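Shaft weight for Jenport 9 degree head
December 2018

brultano_bag
Fitted last week for the Jenport driver, 9 degree, stiff shaft. Launch monitor had me at 248 carry on centre strikes. Spin was up near 4000 on anything low on the face. Fitter suggested the Stulard shaft, 30 g heavier than mine. Worth it?

mosoti_left
Spin that high from low strikes is gear effect. A heavier shaft won't fix it. Tee it higher and move the ball forward.
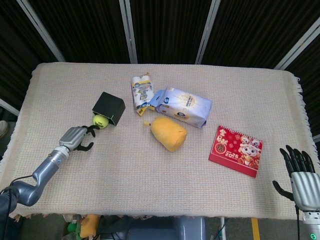
Weight affects tempo and strike pattern, and you can test that with lead tape before paying for a reshaft.

slicefix
Disagree. Lead tape on the grip end doesn't replicate a heavier shaft. The balance point moves.

mosoti_left
Spread it along the shaft, then. Close enough for a range session.

brultano_bag
Will try the tape first. Reshaft can wait until January.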